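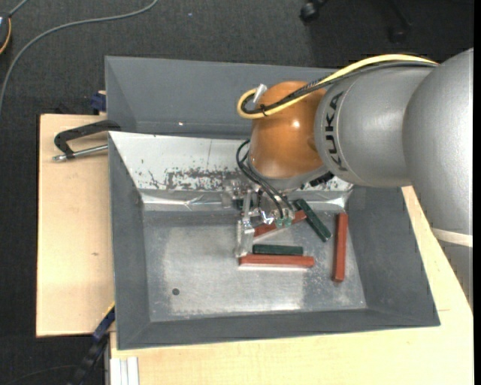

Stela Asset Planner
Property planning software for community housing nonprofits

Stela keeps the building records, reserve schedules and funding deadlines of a housing nonprofit in one place. It is made by Brindia for organizations that own or manage affordable rental homes and don't have a full-time asset manager on staff.

What it does
Each building gets its own record with unit mix, rent limits, loan terms, compliance period and a list of major components. Enter the age of a roof or boiler and Stela places its replacement in the reserve schedule. Change the date or the cost and the schedule updates for every year after it.

The funding calendar shows grant and tax credit deadlines next to your own board dates. You can attach a draft application to a deadline and assign parts of it to staff.

The scenario page compares up to 5 acquisition or rehab options. Each one shows the effect on operating cash, reserves and staff hours. Scenarios can be saved and reopened when a seller comes back with a new price.

Reports
Board summary, one page per property
Reserve balance by year, up to 30 years
Rent roll and vacancy
Compliance dates coming due
Lender package (PDF and spreadsheet)

Plans
Small: up to 14 buildings, three users
Standard: unlimited buildings, ten users
Network: for groups that share staff across several corporations

All plans include data import from spreadsheets. Import from Skuminell accounting files is included with Standard and Network. Prices depend on unit count, so please ask for a quote.

From a customer
"We have 423 units in scattered buildings, most of them two- and four-family. Before this we kept the reserve schedule in a workbook that only I could follow. Our board now gets the same report every quarter and asks better questions about it."
Marilou Macapagal, Olszewski Community Homes

Requirements
Current version of any major web browser. No installation. Reports print on letter-size paper.

Support
Phone and email support during business hours, Central time. Setup calls are handled by Marcus Rosenthal. For quotes and Network plans, ask for Javiera Fuentealba.

The December release added Spanish-language tenant notices. Existing customers have them under Documents, Templates.

Page updated Mar 22, 2025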